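Veken practice note, revision 2: hand-held gripper work
August 6, 2023
Gus Crenshaw, Skasutville site

The revised practice note for hand-held gripper demonstrations replaces the February version and applies to all bench work at Skasutville. It covers grip placement, cable routing, floor marking and the logging of rejected takes. Wording on powered arms is unchanged and stays in the Kelmendi manual.

Clause 4 deals with the approach to upright objects. The fingers are to close on the body of the object with both contact faces square to the surface. Contact on a cap, trigger or label edge is recorded as a fault, even where the object stays held.
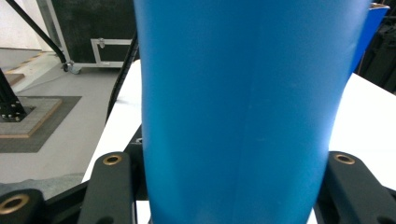 The February version left finger alignment to the operator's judgement. Of the 759 takes reviewed under it, 69 were rejected for skewed contact, and most of those were tapered or rounded containers. The new text asks the operator to stop, open the fingers fully and start the approach again. Correcting the angle while the fingers are partly closed is no longer accepted.

Clause 6 covers handling of the tool. Two hands are required whenever the fingers are being adjusted or a jammed object is being freed. Cables must have enough slack to reach the far side of the bench without pulling on the housing. Tape marks on the floor are not to be moved during a session, and any mark that lifts is replaced in the same colour before work resumes.
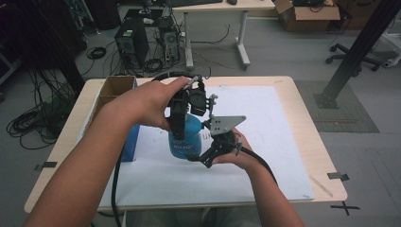

Does the two-hand rule apply when the tool is unplugged?
The rule applies at all times, powered or not, as the finger linkage can still pinch.

Estik log sheets printed before this revision may be used until they run out. Write "rev 2" in the top margin and enter skewed contact under code 2.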